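Print this page | E-mail this to a friend

Folding and storing polo shirts

June
By the Household Desk

Polo shirts are awkward things to put away. A T-shirt can be folded any old how and will still look all right when it comes out of the drawer, and a proper shirt goes on a hanger. A polo has a collar that wants to stand up or curl under, a placket that creases across the buttons, and a body that stretches if it hangs for long. Most of the ones that look tired after a season have been stored badly, and the wearing has had little to do with it.

What follows works for cotton and cotton mix polos, short or long sleeved. Very heavy rugby tops can be done the same way but take up about twice the depth in a drawer.

Before you fold

Take the shirt off the line or the airer while the collar still has a trace of damp in it. Pull the collar gently between finger and thumb from the centre of the back out to each point, then turn it down the way it is worn. Done at this stage, it usually needs no iron. If the collar has dried curled, run a cool iron over the underside only, points first, working in towards the neck. Ironing the top side of a knitted collar gives it a shine that does not wash out.

Do up the buttons. People skip this and then wonder why the placket has a bend in it. On a three-button polo you can get away with the top and bottom ones, but on a two-button you want both. Check for loose threads while you are there, as a button is a good deal easier to sew on before it has gone down the back of the washing machine.

The shirt should be completely dry before it goes in a drawer. Feel the seams under the arms and the double cloth at the placket. These are the last places to dry and the first to smell.

Where to fold

A bed is too soft. The cloth sinks and you end up folding in creases you cannot see until the shirt is on. Use a table, a worktop or the top of a chest of drawers, wiped down and dried first. You need a clear space about 70 cm deep for an adult shirt. If the surface is rough, lay a clean pillowcase or a tea towel over it, or the knit will catch.

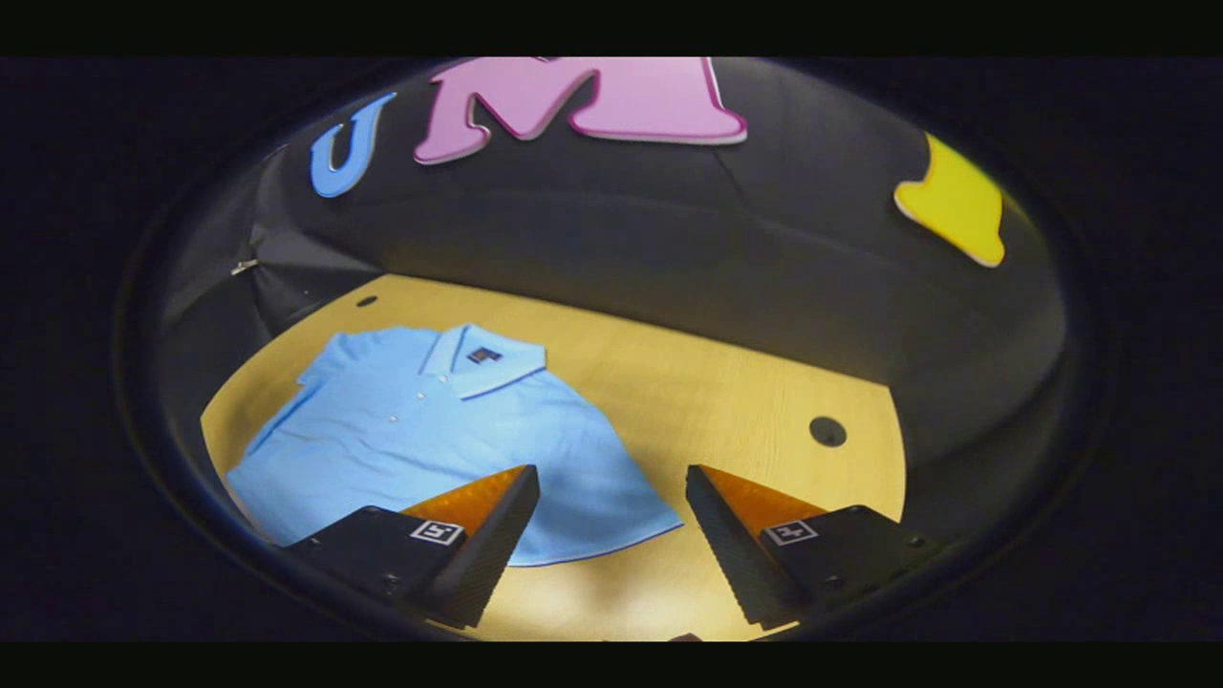

Smoothing comes before any folding and is worth half a minute. Lay the shirt flat and work with the sides of your hands, from the middle outwards, then down to the hem. Sleeves are where the small creases gather, as on the pale blue shirt, and they should be drawn out straight from the shoulder seam before you turn them in. Coloured trim along the collar and hem is a help here: use the line of it as a guide, and if the trim runs straight then so does the cloth behind it. Do not tug at the hem to get it level. Lift that side of the shirt and set it down again.

The fold

1. Turn the shirt face down, collar away from you. Smooth it again.

2. Bring one side in, making the fold about halfway along the shoulder. Lay the sleeve back on itself so that it stays inside the line of the fold. Long sleeves go straight down the body.

3. Do the same with the other side. The two edges should run parallel from shoulder to hem. If the shirt is wider at the bottom, fold the sides in a little more there.

4. Bring the hem up by a third, then fold again to just below the collar. Don't fold over the collar itself.

5. Turn it over. The collar and the top of the placket should be lying flat at the front.

For a shallow drawer, or if you like to see everything at once, fold in half at step 4 and then into thirds, and stand the shirts on their folded edge like files. Collars go to the side or the back, whichever leaves them least squashed. Filing suits thin polos. Thick ones tend to slump unless the drawer is fairly full.

A folding board

If you have a pile to do, a piece of stiff card saves time and gives you shirts all the same width. Cut it 300 mm high by 240 mm wide and round off the corners. Place it in the middle of the back with its top edge just under the collar, fold the sides round it, slide it out, then bring the hem up. Card from a large cereal box is too floppy - use the back of an old pad or the side of a packing box. We have had a plastic one from Namik for a while and it does the job, but no better than the card.

Storing

Stack no more than six to a pile, heaviest at the bottom. Alternate the collars, one to the left and one to the right, and the pile stays level. Pull shirts out by lifting the ones above with a flat hand.

Drawers with raw wood inside should be lined. Plain lining paper is fine, changed when it yellows. The scented sort can mark pale colours, so keep it for socks and bedding. Cedar blocks will help against moths but they need a rub with fine sandpaper now and again to bring the smell back.

For shirts put away over winter, use a lidded box. The Magnusson underbed box takes about a dozen and is low enough for most beds. Wash everything first, even if it was only worn for an hour, as marks that don't show in September have gone brown by spring. Skip the starch and go easy on the softener.

If you must hang them

Use a wide hanger with rounded ends. Wire ones leave a peak in each shoulder. Put the hanger in from the bottom of the shirt so that the neck isn't stretched, and fasten the top button to hold the collar in place. If there are peaks already, dampen them with your fingers, ease them flat and leave the shirt on the table overnight.

Packing

Roll casual ones and fold anything you will need on the first evening. Tuck a rolled pair of socks inside the neck of a folded polo and the collar will keep its shape in the case.

Print this page | E-mail this to a friend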